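A Taped-Off Table for Rainy Afternoons

Nataša Berisha
December 10, 2024

My sister asked me for this over the phone, and by the time I'd finished telling her she had lost her pen and we both had cold tea, so I promised I would write it down properly. It's a little sorting game on a marked-out table, and it has kept my two happy through more wet weeks in Grilton than I care to remember. It suits children from three upwards, though bigger ones will join in if you leave them alone and pretend not to notice.

What you'll need

A roll of coloured masking tape
A low table, or the end of a big one
A shallow tray or open box
A small handful of toys in different colours
A cloth and a drop of washing-up liquid
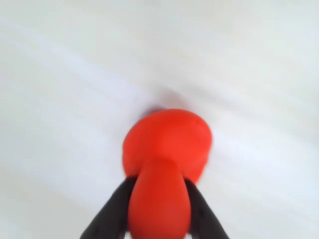
Choosing the toys takes longer than you'd think, mostly because everyone in the house has opinions. Go for things that fill a small palm nicely and won't roll off the minute somebody leans on the table, and leave out anything little enough to be swallowed. Strong, plain colours are best, as a child can be sent for "the red one" long before she can be sent for the lorry with the ladder. I like a few odd shapes in the mix too, and something bright red with a big lopsided top and a narrower stem is lovely for this, because you can ask whether it looks more like a mushroom or a pear and get a good ten minutes out of the answer.

Laying the tape

Wipe the table and let it dry. Tape sticks badly to jam, as I found out in August when we took the game to my mother-in-law's in Mapplebeck and the whole edge came up in one long curl. Start with the side furthest from the children, pressing down as you go with your thumb, and then run the two long sides towards you. Don't fret if they lean a bit. Our table stands 46 centimetres off the floor, so I do this part kneeling on a cushion!

Try a short strip somewhere out of sight first if your table is old or waxed. Most masking tape lifts cleanly if you take it up the same evening, but I wouldn't leave it for a fortnight on anything you inherited.

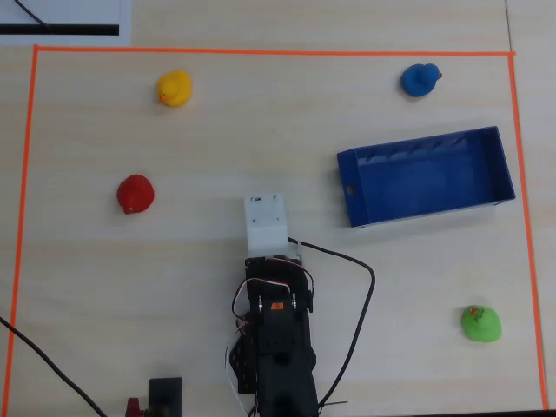 Four ducks and a blue tray, with orange tape to keep them together.

Now put the toys out with plenty of room between them. Bunched up, they get grabbed in armfuls and the game is over before you've sat down. The tray goes inside the tape as well, wherever the youngest can reach it without climbing.
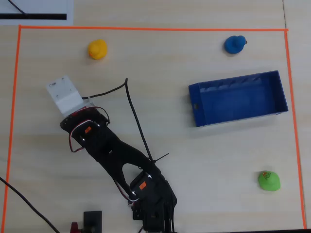 HOW TO PLAY

Call out a colour. The child finds it, says it back to you and puts it in the tray, and then it's the next one's turn. When the table is clear, tip everything out and set it up again.

Once they have the hang of it, start using place words as well. "The yellow duck, up in the corner on the left" is a good deal harder than it sounds at four years old, and so is "the one nearest the tray". You can swap jobs too and let them do the calling - mine became terribly bossy, and I was sent back for putting things in too loudly.

For a quieter version, everyone shuts their eyes while you take one toy away, and then they have to tell you what's missing. Two goes each is plenty before supper. 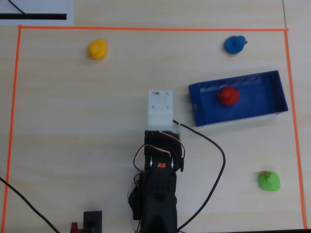
Packing away

Peel the tape slowly, keeping it low and folding it back on itself. If it leaves a sticky line, a warm cloth with the washing-up liquid will usually shift it, and a dab of cooking oil will do for the stubborn bits. Wash the toys in the same water while you're at it. Stand them on a towel overnight, and give any hollow ones a good squeeze first so they don't go into the cupboard full of suds.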